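Food Preparation I, Unit 8: The Cutting Station
Notes: Lemlem Bogale. Revised 23 Aug 2021.

**8.1 Surface.** The station is set on a smooth, light-colored table. Crumbs and grit show up easily on white and are wiped off before the board goes down. The board lies flat, with clear table on at least one long side. 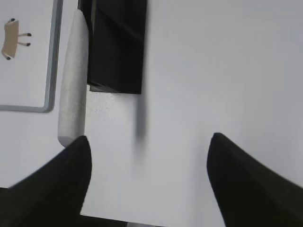 Tall items stand behind the working area, away from the front edge of the table. Reaching across the board for a tool is marked as a fault in the practical.

**8.2 Board.** Plastic, rimmed, rounded corners. Printed boards are accepted for soft fruit. The print has no bearing on the grade, but scoring on the printed face does — inspect it under a side light. Replace any board with cuts that hold a fingernail.
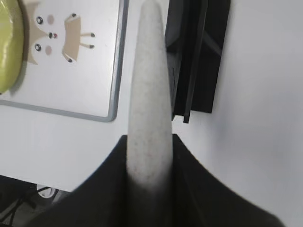

Washing: both faces, then the rim, then the inside edge of the handle hole if there is one. Stand the board on its long side to dry.

**8.3 Fruit.** One piece on the board at a time. For the banana exercise:

1. Lay the unpeeled fruit on its side.
2. Trim both ends.
3. Slit the peel along the inner curve and open it.
4. Slice crosswise at 13 mm.

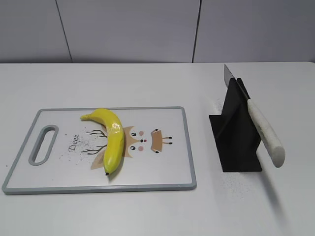

Slices are weighed together; the target is 75 g per portion. Peel goes in the scrap bowl before the next piece is started.

**8.4 Knife.** Return the knife to its holder between pieces — never leave it on the board.

Reading for 8.5: Ayele, handout from May, section on storage.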